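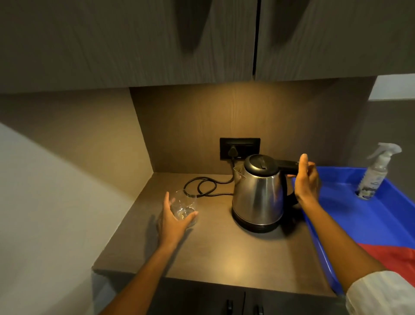 Re: [kitchenettes] Kettle corner – cord, lights, what goes where

Sorry for the slow answer, been away and then had 141 list mails to get through. Quick replies below, typing this between two other things.

On Sunday, May 13, 2018, a list member wrote:
> We're redoing the little kitchen corner in the rental flat and I want
> the kettle to live on the counter full time. Overhead cabinets, one
> double socket on the back wall, not much depth.
>
> 1. Does the steam wreck the cabinet doors? Ours are wood-look
> laminate and one bottom edge has already started to lift.
> 2. What do you all do with the extra cord? It's way too long.
> 3. Under-cabinet light, yes or no? Landlord says a waste of money.
> 4. Steel or glass kettle? The Zirkia glass one looks nice in the shop.

1. Yes, over time. Not the face of the door so much, it's the bottom edge, where the steam sits. Ours swelled at our last place, a strip as long as my hand, and you can't sand that stuff. Now I turn the spout away from the doors and pull the kettle forward to the front half of the counter before I switch it on. When I remember. Also wipe the underside of the cabinet when it's done, takes two seconds with a dish towel. If your edge is already lifting, get some wood glue in there and tape it overnight before it gets worse. Iron-on edge strip works too but finding the right gray-brown is a pain. I went through three shops. Hodžić in the end had one close enough, on the roll, cut to length.

Check your lid too. A lid that doesn't close right lets out steam on all sides and keeps the thing boiling long after it should have clicked off.

2. Loops. Two loose loops flat on the counter behind the base and leave it alone. I know people like to wind it tight and put a rubber band on it – don't, the cord gets warm and the bend by the plug goes first. Most bases have a place underneath to wrap the extra, turn yours over and look. Ours has one but it's so shallow the base rocks if you put more than one turn in, so I gave up on that. Keep the cord on the socket side and away from the sink. And not hanging over the front, especially in a rental, guests with kids etc.

Somebody on here suggested a stick-on clip last February. Tried it. Fell off the backsplash in a week, took a bit of the finish with it.

3. Yes yes yes. Best thing we did in that corner. With cabinets overhead you are standing in your own light every time you pour and it's dark back there even at noon. Get a warm one, the cold white makes wood grain look like an office. We have the Rivico strip, the short one, plugged in inside the cabinet so no cable shows. Put it toward the front edge, not at the back. At the back it lights up the wall very nicely and leaves the cups in shadow. Ask me how I know. Still haven't moved it.

Tell your landlord a light is cheaper than a burned guest.

4. Steel. Glass looks nice in the shop and then you see every bit of scale, and with hard water that's by the second week. Steel shows fingerprints and water spots on the outside but you can wipe those. You still need to descale it of course, you just don't have to look at it. White vinegar and water half and half, bring it to a boil, leave it an hour, rinse, boil once with plain water and throw that out. Smell goes after that.

Things to look at when you buy, in no order:

Handle. Big enough for a whole hand and standing well off the body. Our old one had so little space I burned a knuckle on it more than once.
Lid release where you can reach it with a thumb.
Water window. Ours is on the side I never see, so I always overfill.
Base you can lift the kettle off from any direction. Some only go on one way, very annoying half asleep.
Watts. The 2,000 ones are plenty for a small kettle. But don't run it and the toaster off one extension lead, in a old building that will trip the breaker and your guests won't know where the box is. Write it down for them.

One you didn't ask about – a tray. Cheap plastic, something with a lip. Tea, sugar, spoons, all on the tray, and when you need the counter for chopping you move the lot in one go. Mine came from Flestitz, they had a bin of them by the door. In a rental it also shows people where stuff is supposed to go back to. Sometimes they even do it.

And leave enough room next to the kettle for a right-handed person to get at the handle wihtout bumping into the wall. So if the corner is on the right, slide it left. Sounds obvious but measure it with the kettle actually there before you drill for anything.

What depth is your counter btw? And which side is the socket? If you send that I can say if the strip light would fit, I still have the box somewhere.

Have to run, will look at the shelf question from the other thread tonight or tomorow.

--
kitchenettes mailing list, 2,531 members
To leave the list, send a blank message with "unsubscribe" in the subject line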